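Why Do Socks Go Missing?

You put two socks in the wash and only one comes back. It happens in almost every home. Socks are small, soft and light, so they slip into places where bigger clothes can't go.

A good place to start looking is the bed. People pull their socks off under the covers at night because their feet get too warm. By morning the sock can be down at the bottom of the bed or inside a fold of the duvet. A bright sock on a white cover is easy to spot. A white sock on a white cover is much harder, and you may have to feel for it with your hands.
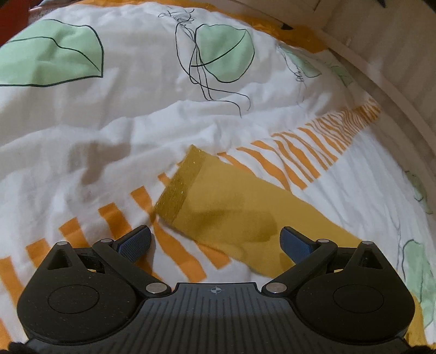
Socks also hide inside other laundry. A duvet cover is really a giant bag with an opening at one end. When it tumbles around in a washing machine, small things get pushed in through the opening. Check the corners of the cover when it comes out. Fitted sheets do the same thing - their stretchy corners curl up and trap whatever is nearby.

Then there is static. When clothes rub together in a dryer, tiny electric charges move from one fabric to another. Some pieces end up with extra charge and stick to each other. You might hear a crackle when you pull them apart. A sock can cling to the inside of a sweater this way until somebody puts the sweater on.

How to sort your socks

Lay everything out flat on the bed and smooth out the folds. Look at the color first, then the cuff, which is the band at the top. Two socks can be the same yellow, but if one has a glittery cuff and the other is plain, they are not a pair. Put each sock on top of its partner with the toes together and fold them over once.

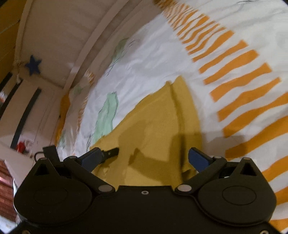
Mustard-yellow knitted fabric on a white duvet cover with orange stripes.

Keep the single socks in a small bag or box. Édgar Arango, who teaches second grade at Skulamlow School, has his class bring in their odd socks in January. Last time they had 26. The ones that never found a match became hand puppets - you only need two buttons, some yarn and a grown-up to help with the needle.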